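Visit report: Treltau tray works, Clurkine
Open day, 31st March

Treltau opened the Clurkine plant to customers and neighbours for one day. The works moulds plastic trays for canteens, hospital kitchens, sorting rooms and small-parts storage. I went to look at the standard tray range, which we buy through the Skorkville depot, and to find out how flatness is checked before dispatch. We have had trays that rock on the bench, and the returns form has no box for it.

Visitors went round in small groups. The route followed the material: resin store, moulding hall, cooling racks, trimming, finishing room, packing. Safety glasses and overshoes were issued at the gate. Hearing protection was needed in the moulding hall only.

## Resin store

The store is a separate brick building with a covered walkway to the hall. Granulate arrives in bags and in bulk boxes and is kept on raised decking. The bays are labelled by grade and by colour, with a card on each bay giving the date it was opened. The oldest card has to be used up before the next box is cut.

Colour is added on site. The base granulate is natural, and the colour comes as concentrated pellets dosed at the machine. The current range runs to beige, grey, white and a dark blue. Beige is the biggest seller by a wide margin. The guide put this down to canteens, which reorder the colour they already have.

Drying takes place in hoppers beside the presses. There was a question from our group about moisture and surface streaks. The answer was that the grade used for trays is not very sensitive, and it is dried anyway. Streaked trays are mostly traced to a colour change done too quickly. After a change from blue to beige, the first trays off the press go straight to regrind.

## Moulding hall

Six presses were running out of eight. The other two had their guards open for maintenance and could be looked at from behind a rope, which was the most useful stop of the day for anyone who had not seen a tray mould before.

The mould for the mid-size tray was out on a trolley. Some points noted:

- The cavity is polished on the side that forms the underside of the tray and textured on the side that forms the top. I had assumed the reverse. The textured face hides cutlery scratches, and the polished face slides on runners.
- The gate is at the centre of the base. The small round witness mark on the underside of every tray is where it was fed.
- The cooling channels follow the rim more closely than the base. Uneven cooling at the corners was given as the main cause of warp.
- The rim has a slight outward draft so the tray leaves the tool cleanly. The same draft gives the nesting clearance.

The moulds are rated by closing force and the larger press used for trays is an 800 tonne machine. It makes one tray per shot. A two-cavity tool was trialled last November and withdrawn, as the two trays did not cool at the same rate and one of each pair sat slightly proud at one corner.

Noise levels were moderate. The floor was clean, with the walkways painted and kept clear.

## Cooling racks

Trays come off the press warm and are placed on racks with wire shelves, one layer deep. They stay there for 50 minutes. Stacking them warm would set any twist permanently, and the guide was quite firm that this step is the one most often skimped when a plant is behind on orders.

The racks are on wheels and carry a clip with the time they were filled. A rack with no clip is treated as not cooled. I saw two of these being wheeled back to the start of the line.

I asked whether our rocking trays could have come from early stacking. Possibly. They could also have been stored in the sun at the depot, or on a pallet with a broken board. Without the batch code there was no way to say. The code is moulded into the underside close to the rim, in small characters, and I would recommend that we start writing it on the returns form.

## Trimming

Very little trimming is needed on a good tool. An operator runs a scraper along the rim and takes off any flash at the parting line. The blade is changed at the start of each shift.

A bin of rejects stood at the end of the bench, open for visitors to handle. It held short shots with a missing corner, one tray with a visible flow line across the base, several with specks of the previous colour, and a few that looked sound until placed on a flat surface. The rejects are ground and go back in at a controlled proportion, though not into the food-contact range.

## Finishing room

The finishing room is at the quiet end of the building, with a row of tables along the north windows. The tables have plain white tops. According to the guide they were chosen for contrast with the beige and grey ranges, and the white range is checked in a different bay on a dark mat. The tops are wiped down between batches. They are ordinary worktops and not reference surfaces; the flatness check proper is made on a granite plate in the gauge room next door.

The table check is done by eye and hand, in this order:

1. Put the tray down, base to the table, and let go.
2. Press each corner in turn. A tray that moves goes to the gauge room.
3. Look along the surface at a low angle, towards the window. Sink marks and ripples show up this way and are easily missed from above.
4. Run a fingertip round the rim.
5. Turn over, read the batch code, check the gate mark is flush.

Visitors were given a beige tray each and invited to go through the steps. Ours passed all five. The low-angle look takes some practice. With the light behind the tray almost everything on a moulded surface looks like a fault at first, including dust, and it is better to wipe and look again before rejecting.

The gauge room check uses feeler gauges under the rim on the granite plate. The gap allowed depends on the size of tray, and the table of limits was on the wall, although we were asked not to copy it. Customers can request it in writing from the sales office. I have done so.

A beige tray on one of the white tabletops, from close to table height:
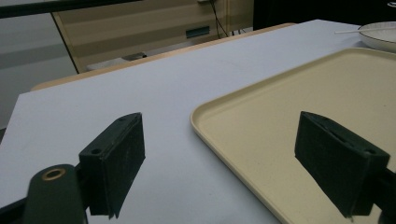

## Packing and dispatch

Trays are nested in short stacks with a paper interleaf at every tenth tray, then wrapped and boxed. The box size is fixed across the range and the count per box changes with the depth of the tray. A full pallet of the shallow type holds 960 trays, and a pallet of the deep type holds 300. The pallets are strapped over a rigid top board. Before the board was introduced, the strap tension was pulling the top layer of boxes down at the edges.

Outgoing pallets for our region go to Skorkville by road and are broken down there into mixed orders. This means a box delivered to us may have been handled by the depot and restacked. Treltau has no control over how long a pallet stands in the Skorkville yard. Covered space at the depot is limited, and this was acknowledged without much discussion.

## The Lindemann range

A side table in the reception area displayed the Lindemann range, Treltau's heavier line with a ribbed base. It is intended for workshops and stores. The ribs add stiffness but they also collect dirt, and the underside cannot be wiped in one pass. The trays do not nest with the standard ones. For a site that already has the standard tray on runners there would be little gain in changing, unless loads are well above what a canteen tray normally carries.

Divider inserts are available for the Lindemann trays only. They push into slots in the side walls and hold firmly. I could remove one with two hands and not with one.

## Points for follow-up

- Add a batch code line to the returns form.
- Ask the Skorkville depot whether our boxes are stored under cover, and for how long.
- Check our own shelving. Trays stored on edge in the back room lean at a fair angle and may be taking a set there.
- Obtain the flatness limits in writing and repeat the corner check on the next delivery, using the flattest bench we have.
- No change to the standard tray order for now. The Lindemann type could be tried in the parts store if the existing trays there need replacing.

## Practical notes for anyone attending the next one

Parking is on the gravel area behind the resin store and fills early. The bus from Clurkine station stops at the main gate, with a walk of several minutes along the fence to reception. There is a step up into the moulding hall and another down into the finishing room; a level route exists through the packing area, on request at the gate. The tour took a little over two hours with questions. Tea was served in the canteen afterwards, on the company's own trays, all of them beige.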